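# Le rebord de fenêtre, ou pourquoi je garde mes chiffons

On me demande souvent si les machines savent enfin faire le ménage. Ma réponse tient sur un rebord de fenêtre en granit noir, avec un chiffon et un pinceau.
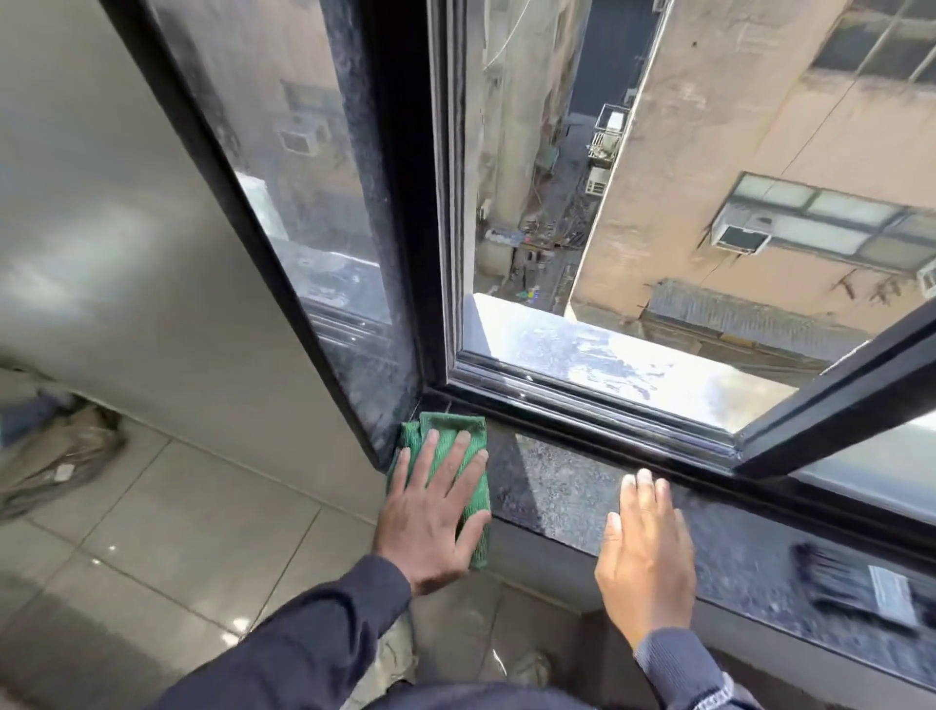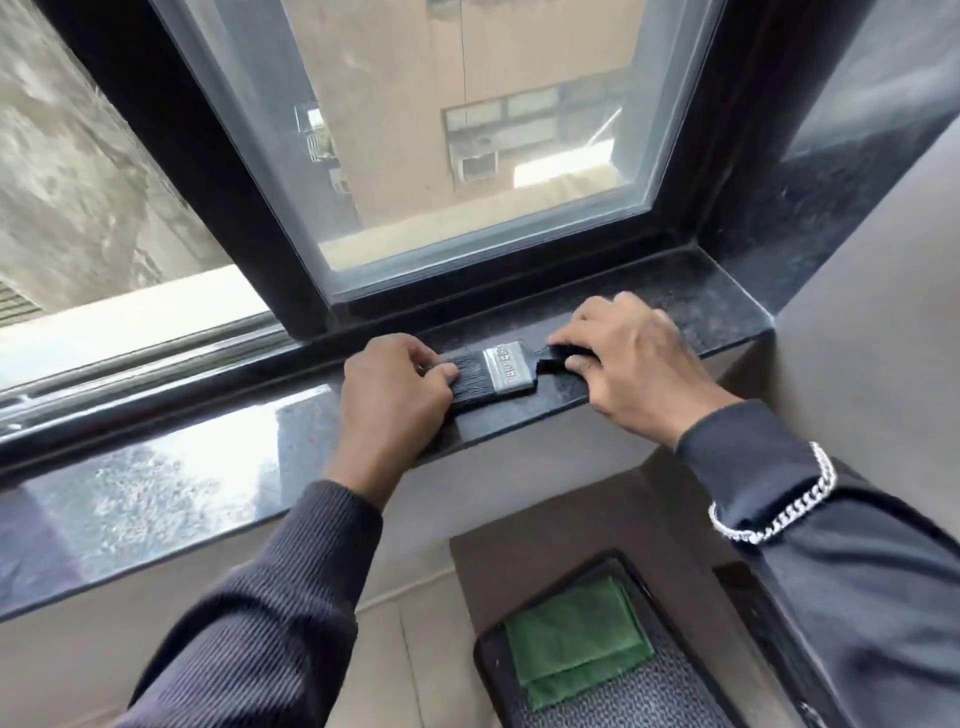
*Photos : Zlatko Nedeljković*

Prenons ce travail au sérieux. Le chiffon microfibre vert, plié, est plaqué dans l'angle, contre le montant noir. La main gauche appuie dessus, doigts écartés. Le pinceau plat sert à autre chose : ses soies vont là où un tissu plié ne rentre pas. Personne n'apprend cela dans un manuel. On change d'outil parce qu'on a senti un grain sous le doigt.

En février, j'ai assisté chez Tekinholm à la présentation du Garix, un bras monté sur roulettes. Il essuie une table plane et il le fait bien, un peu lentement. On avait prévu 1000 passages de démonstration sur plusieurs jours – 309 se sont arrêtés avant la fin, presque toujours sur un bord ou dans un coin. Le vendeur parlait de réglages. Je le crois, mais une maison est faite de bords et de coins.

En atelier, c'est différent. Chez Lowther, une cellule automatique dépoussière près de 3000 pièces par jour. Les pièces sont identiques et arrivent dans le même sens. Quand un modèle change, il faut refaire le gabarit, et un ouvrier termine encore les rainures à la main. L'entreprise y gagne, je ne le conteste pas.

Le rail d'une fenêtre coulissante n'a pas de gabarit. Le granit moucheté brille et complique la tâche d'une caméra : une tache d'eau, un reflet et un point clair de la pierre se ressemblent beaucoup. Il faut aussi appuyer assez fort sans rien abîmer, à côté d'une vitre, parfois ouverte sur le vide.

Skisik annonce un appareil domestique à 800 euros par mois, en location. À ce prix, je veux qu'il fasse les rails, les angles et le dessous du rebord. Pour l'instant il fait la table. Je reverrai mon avis quand on me montrera une fenêtre entière, nettoyée sans coupure au montage.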